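Teaching an Arm to Open a Drawer, First on the Screen

July 2, 2023

Rigoberto Arriaga builds his robot projects in the shared workshop at Skinbridge, on the upper floor, where the rent for a bench also includes the use of the good saw. He has had his bench there for 2 years. Before that he worked in his kitchen, and he says that his family was patient with him, but also that they were glad when the boxes left the house.

I met him there to talk about his present project, which he named Sukden. The aim is modest to describe. He wants a robot arm to open and close the doors and drawers of ordinary small furniture, slowly and without breaking them. Much of the work is done in simulation, on an old desktop computer under the bench.

"I started in the wrong order," Arriaga told me. "I bought motors first. I had a box of motors and no idea what the arm should do with them. It was in April that I stopped, and I said to myself, now I will make the room in the computer, and the arm in the computer, and I will not touch a screwdriver until something opens."

The room in the computer took him longer than he expected. The wall and the floor were done in one evening, he said, but the furniture was slow, for each door needs a hinge and each drawer needs a limit where it must stop. In his first version the limit was missing. The drawer came out of its box and continued across the room until he closed the program.

"It was a very free drawer," he said.

He also had trouble with friction. When it was set too low, everything slid at the smallest touch. When it was set too high, the arm pulled and the whole piece of furniture came with it. He tried 20 different values and wrote them by hand in a school notebook, together with one or two words about what happened. I was allowed to look at some pages. The most frequent word was "no."

For the present tests he has put two pieces together on a table, a cream cabinet with an orange-yellow handle on its door, and under it a dark brown unit with two drawers.

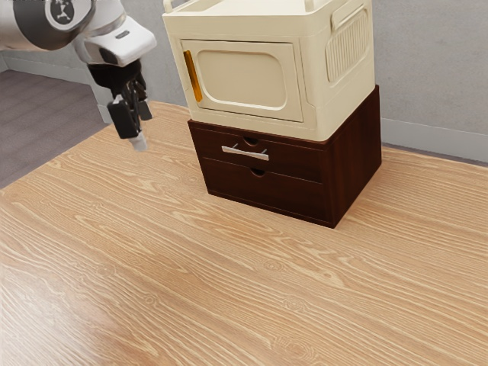
Boonyarit wanted to know why the arm should practice on furniture at all, when a plain block is easier to pick up and gives a result on the first day. Arriaga has heard this from others in the workshop, and he does not disagree about the easy result. But a block, he answered, can be taken from any side and moved in any direction. "A door has its own opinion," he said. "You must follow the curve of the door, or you fight with it. I want to learn the following."

The two handles ask for different things. The one on the cabinet door stands upright, and the metal one on the upper drawer lies across, so the gripper must turn before it can take hold. At first he wrote the turn and the approach as one movement, and the fingers hit the front of the drawer. Now they are separate steps. The lower drawer has only a notch at the top edge, and for this one he has no plan yet.

One round of tests has 300 attempts and runs during the night. In the last round before my visit, 124 of them ended with the door or the drawer open. He was satisfied with this number, although he would like to understand the failures better. Many of them, he suspects, come from the same mistake in the angle of the wrist.

I asked when the real arm will be built. He pointed at the shelf over his bench, where the motors are still in their box, and said that first he must repair the bench vise, which belongs to everybody and which he bent himself. After that he would like to bring a used cabinet from Prutgate, if he finds somebody with a car.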